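5.2 The stale pose fault

I want to spend a little time on the fault that cost us most of March, partly because I think other groups running two arms over one table are going to meet it too. The task in the Lakano set is a tidy-up job: cables go into a bin, and a potted plant stays where it is. The plant is there as something the arms must never touch. For a long while they never did, and I got comfortable.

Then, in trial 142, the left arm drove its closed fingers straight toward the pot at full travel speed. The force limit tripped and the arm froze, so the damage was a bit of spilled soil and my pride. But the planner log said the path was clear, with plenty of room to spare. That bothered me a lot more than the soil did. 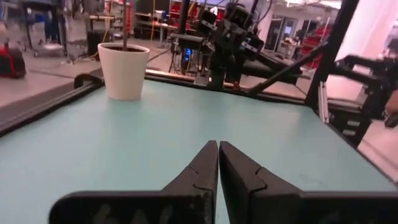
My first guess was calibration, and I was wrong. I redid the hand-eye calibration on both arms and the error came out the same as before. My second guess was the grasp model, mostly because I never liked it (sorry, Girkholm). Also wrong! The grasp targets were fine in every failed run I replayed.

What finally gave it away was the timestamps. Our scene tracker, Reltier, merges the overhead views with the wrist views and keeps one pose for each object. When an arm blocks too many views of something, Reltier holds on to the last good pose and waits. That's sensible for a second or so. The trouble is that the held pose went out with a fresh timestamp every cycle, so the planner had no way to tell a new sighting from an old one. If the pot got moved during a reset while the arms were parked over it, the planner went on avoiding a pot that wasn't there anymore — and felt free to go right through the one that was.
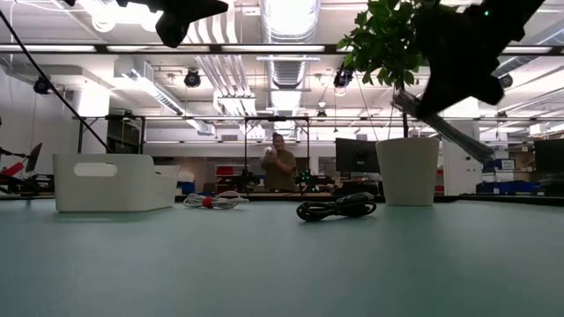
Going back through the logs, I found the same pattern in 42 of 3000 trials. In most of those the arm didn't pass near the pot at all, so the run was scored as a success and we never looked at it again. I find this the uncomfortable part. Our success rate was hiding a safety problem, and we only caught it when a path happened to cross the wrong spot.

The fix is small. Reltier now sends the time of the last real sighting along with each pose, and the Rampersad safety layer refuses to start a move if any keep-out object is more than 3 seconds old. The arms back off to the rear of the table, the tracker gets a clean look, and the plan is made again from scratch. It makes the system slower, and on a crowded table it can look pretty fussy (Figure 4). I'll take fussy.

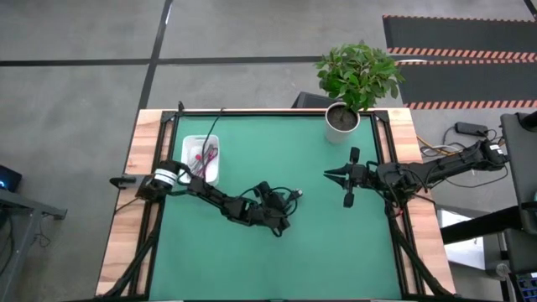

Figure 4. The work table used for the Lakano trials, with both arms over the mat.

Why not just rely on the force limit? It only acts after contact, and by then a light object has already been pushed. It also does nothing for a person reaching in during a reset, where I want the arm to stay put in the first place. We kept the limit switched on as a backup and left its threshold alone, so the results in the next section can be compared with the earlier ones.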